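Project Report: Visit to the Hedora Open Day
Intro to Automation, group report
Bindu Thampi and Manikandan Gowda
Visit date: 08/05/2020

1. What we went for

Our project is on how robot arms get tried out in software before somebody lets them near real dishes. Hedora had an open day, so we signed up for the afternoon slot. Main thing we wanted was the simulation demo, kitchen counter task. Both views below are from that demo.
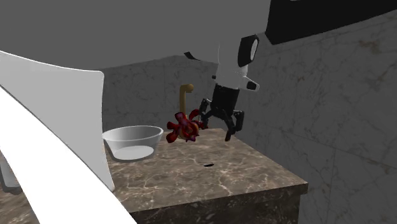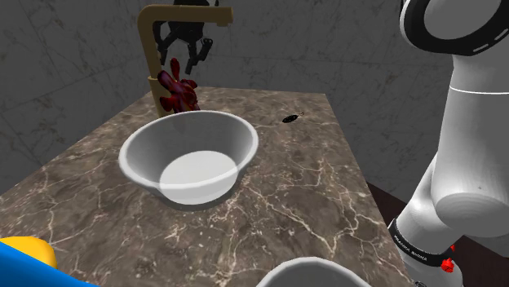

Fig. 1 and 2. Simulated kitchen counter, two views, with the gripper, the red toy and a white bowl.

2. Getting there, setup

Sign in at the front desk, badge, then a short talk in a room upstairs. Talk was too fast for us, Manikandan got most of it down, Bindu got the second half. Then down to the demo room. Groups rotated between two stations. Station one was Henao, the simulator they use for the arm tasks. Station two was Platus, their tool for looking at the runs afterward. We did Henao first and stayed too long, so Platus was kind of rushed (see section 5).

The guide kept saying "scene" for the kitchen and "episode" for one try at the task. We use the same words here. An episode starts with the objects put down in new spots and ends when the task is done or the time is up. Then it resets. The reset is instant which sounds obvious but it's a big part of why they bother with a simulator at all. With a real arm someone has to walk over and put everything back.

3. The task

Kitchen counter, marble top. Arm comes in from above and reaches toward the things by the faucet. The task we were told about: pick up the soft toy, put it in the bowl. That's it. Sounds like nothing. We both figured it would be the easy one.

Why it's hard, from our notes:

- The toy has lobes sticking out all over. No flat sides. The gripper has two fingers so it needs two places to squeeze, and a lumpy thing doesn't give you a good pair.
- The faucet. In both figures the toy overlaps the faucet post from where the view is taken, so from one view you can't really say how much room there is between them. The guide spent a while on this.
- The bowl rim. If the arm carries the toy too low it clips the rim. Too high and the drop is long and the toy can bounce out.
- Shiny surfaces. White bowl and veined marble. The veins make edges where there isn't an edge. We asked if that confuses the vision part and the answer was yes, sometimes, and that's on purpose.

The arm is a Franka Emika, name is on the black band in Fig. 2. We had seen that type in the class slides so it was nice to recognise one. Bindu has a sketch of the joints in her notebook, we will scan it for the appendix if there's time.

4. What we asked and what they said

Q about views. Why more than one? Because of the overlap thing mostly. Compare the figures: in Fig. 1 big white shapes take up a lot of the left side, up close, and in Fig. 2 you look down into the bowl much better and can see its flat bottom. If a program only had the first one it would be working with a lot less counter. Guide said picking where to put the cameras takes more arguing than anything else in the project.

Q about how many tries. For this task they run batches of 100 episodes and look at the number that end with the toy in the bowl. Their target before they move anything to hardware is 90 in a batch. We asked where they are now and got "nearly there", no number. We asked again and got the same answer, so that's what goes in the report.

Q about who steers. There are two ways. Either a person drives the arm with a hand controller and the computer records it, or the learned program drives by itself. The human runs are used to teach the program. We did not get to try the hand controller, line was too long. Kind of a bummer.

Q about other objects. They swap them. Different things on the counter, different spots. Idea is that the program should not learn "red thing near faucet", it should learn the general move. The small black object off to the right of the bowl in Fig. 2, we forgot to ask about. It's on our follow up list.

Q about fake vs real. This was the best part of the talk for us. In a simulator contact between things is only worked out by math, and soft stuff is the worst. A real plush squishes. Theirs mostly doesn't. So a grip that holds in Henao may slip on hardware, or the other way around. They deal with it by changing friction and weight a little from one episode to the next so the program can't get used to one exact setting.

5. Station two (Platus)

Short because we had maybe a third of the slot left. You load a batch and scrub through each episode like a video. There is a timeline with the finger opening drawn as a line, so where the line drops the fingers are closing. Pretty easy to read after a minute. Manikandan found one where the line dropped way early, fingers closed on air, then the arm carried nothing over to the bowl and let go of nothing. Looked very confident about it. The guide said early closing is their most common kind of failure right now and late closing is second.

You can tag the episodes too. Tags we wrote down: early close, slip, rim hit, faucet hit, time out. There were more on the list but the group behind us was waiting.

6. Flatorport

At the end everybody got a short walk past the Flatorport area, where the hardware is. Behind glass, no pictures, and nothing running when we went by. The plan there is the same counter task with a real bowl. Not much else to report. The counter was lower than we expected.

7. What we take into our own project

Our simulator is a lot simpler (one block, one table, flat colors). Changes we want to make after the visit:

Add a second view. We only had one from the side and now we think that's why our block position was off.

Add something in the way. A post next to the block, so the arm has to care about what is near the thing and not only the thing.

Count the failures by type. Up to now we only wrote pass or fail. The tag list from Platus is a better way to do it and we can keep it in a spreadsheet.

Change the friction between runs. Not sure we have the time for this one. Manikandan thinks it's a small edit, Bindu thinks it's a week.

8. Problems with the visit

Too short. The talk slides were not shared so some terms in section 4 are from memory and may be a bit off. We also should of brought written questions, we made ours up in the hallway and repeated one. Our notes on the time limit per episode don't agree with each other so we left it out.

9. Still to do

- Email the guide about the black object and the time limit
- Scan the joint sketch
- Redo our own block test with two views, put the results in the next report
- Final version due in September, Bindu does sections 1 to 4, Manikandan does the rest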